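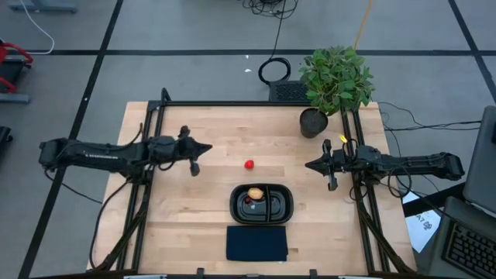 Two black robotic arms over a light wooden tabletop.

Malbridge After Dark: your questions answered

Last updated December 10, 2022

We get a lot of messages from people planning their first night out in Malbridge, and we love reading them. The same questions come round again and again, so we've gathered the answers on one page. Have a read before you book your train!

Where does the nightlife happen?

Mostly in the Carrasco quarter, the tangle of lanes between the old fish market and the river. You can walk from one end to the other in a quarter of an hour, though you never will, as there is always music coming out of a doorway you hadn't noticed. The smarter cocktail places are up the hill on Flalano Street. They're lovely, but Carrasco is where your heart will end up.

What time do things get going?

Late, by British standards. Locals eat at nine or half past, and the bars are pretty quiet before eleven. If you turn up at eight you'll have your pick of the tables and the full attention of the bar staff, which has its own charm. Dance floors fill after one.

Is it an adults-only area?

No. Families stroll through Carrasco until quite late in the evening, and you'll see children eating ice cream outside the cafés at ten. The clubs are for over-18s and they do check, so bring proper photo ID. A picture of your passport on your phone won't get you in.

Which club should I go to if I only have one night?

Rernetti, without a second thought. It's in a former ballroom, the sound is gorgeous and the crowd is a real mix, from students to couples who have been dancing there for decades. It holds 289 people and the door staff stick to that number, so get in the queue before midnight or be ready to wait. The balcony upstairs is the place to catch your breath – the steps are on the left, past the cloakroom.

What is the door code for?

If you join the Rernetti guest list through their website, you'll get a confirmation with a code on it. Show it at the smaller entrance on the side lane. It gets you a shorter queue but you still pay to go in.

How much should I budget?

Around 30 euros will give you a very happy evening in the lane bars, with something to eat along the way. Clubs are extra. Flalano Street is dearer, and a single cocktail there can cost as much as a plate of food down the hill. Plenty of the smaller bars still take cash only, and the machine by the fish market runs out on busy nights, so draw some out in the afternoon.

Is there a dress code?

Hardly anywhere. Clean trainers are fine at Rernetti and in every bar in the lanes. A couple of the Flalano Street places turn away shorts and football shirts after ten. Whatever you wear, think about your feet, as the cobbles by the river are uneven and very slippery after rain.

I'm going on my own. Will I feel out of place?

Not a bit! The bars are tiny and everyone ends up talking to everyone. Try one with a live guitar set, where people share the long tables and you'll be chatting before the second song. The usual good sense applies: keep hold of your drink, let someone know where you are and stick to the lit streets when you head back.

When is the best time of year to visit?

June, if you can manage it. The evenings are warm, the tables spill out on to the quays and the Night of Lanterns falls in the middle of the month, with bands on 3 outdoor stages and the bars open until dawn. Rooms go early for that weekend. Winter is quieter, though we have a soft spot for it – steamed-up windows, hot spiced wine and no queues to speak of.

Can I take photos inside?

In the bars, yes, if you ask the people around you first. Rernetti puts a sticker over your phone camera at the door and asks you to leave it on. Most people grumble for five minutes and then have a much better night.

How do I get back to my hotel?

The night bus leaves from the fish market every half hour until five and stops at the railway station. Licensed taxis are white with a green roof light and wait at the bottom of Flalano Street. To book one, ring the town taxi line and choose extension 3587 for the night desk, where they speak good English. Don't get into an unmarked car, however friendly the driver seems.

Is there anywhere to eat at four in the morning?

Yes, and it's one of the best bits. The bakery behind the fish market opens its hatch at half past three and sells cheese pastries straight from the oven. Follow the smell, or the queue.

My question isn't on the list. What now?

Send it to us through the contact form. We answer most messages within a couple of days, and the good ones get added to this page.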